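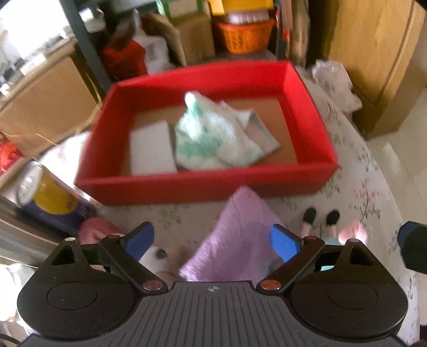 Journée portes ouvertes du laboratoire de manipulation de Vallgate, 18/09/2021

Nous étions neuf visiteurs ce matin-là, répartis en deux groupes. Le mien a commencé par l'atelier du rez-de-chaussée, où Signe Dalen présentait les travaux de son équipe sur l'apprentissage du rangement à partir de démonstrations humaines.

La méthode tient en peu de mots. Une personne prend en main une pince équipée d'une caméra et range des objets comme elle le ferait chez elle. On enregistre les images, le mouvement de la pince et l'ouverture des doigts. Un modèle est ensuite entraîné à reproduire ces gestes, puis transféré sur un bras fixe. Il n'y a donc pas besoin de bras pendant la collecte, ce qui permet de travailler dans des pièces ordinaires et encombrées, avec des étagères, des cartons et des sacs en plastique à l'arrière-plan.

Pour la tâche de la boîte rouge, les objets sont choisis pour leurs différences : tissus froissés, peluche, petite figurine, boîte de conserve couchée sur le côté. La nappe à fleurs n'est jamais retirée. Bendik Bakke, qui s'occupe des enregistrements, nous a dit qu'un modèle entraîné sur fond uni perdait ses repères dès qu'on changeait de table.

Le résultat présenté porte sur la diversité des lieux. À nombre égal de démonstrations, le modèle entraîné dans plusieurs logements de Solheim et de Carkow réussit 80 % des rangements dans une pièce qu'il n'a jamais vue. Celui qui n'a connu que l'atelier fait nettement moins bien, surtout avec les tissus. Signe Dalen a précisé qu'un rangement compte comme réussi quand l'objet se trouve entièrement dans la boîte. Un coin de tissu qui dépasse du bord suffit pour un échec. Les essais ont été menés en juin et l'article est en relecture.

Tanvir Mridha a ensuite montré les courbes d'ouverture des doigts. Sur un objet rigide, la fermeture est franche. Sur un tissu, l'opérateur ferme, rouvre un peu, reprend plus bas. Le modèle imite cette hésitation même quand la première prise était bonne, et l'équipe ne sait pas encore s'il faut la corriger.

Un visiteur venu de Stalladberg a demandé si la méthode convenait à des pièces métalliques lourdes. Réponse : pas avec cette pince, dont les doigts sont prévus pour des charges légères.

L'après-midi, Iolo Bowen nous a laissés essayer l'outil. Il est plus lourd que je ne pensais et le poignet fatigue vite. J'ai mis un moment à comprendre qu'il faut approcher l'objet lentement pour que la caméra le garde en vue.

La visite s'est terminée à la salle de calcul, que nous avons vue depuis le couloir. Les inscriptions pour la prochaine session se font auprès de Musa Akande, à l'accueil de Vallgate.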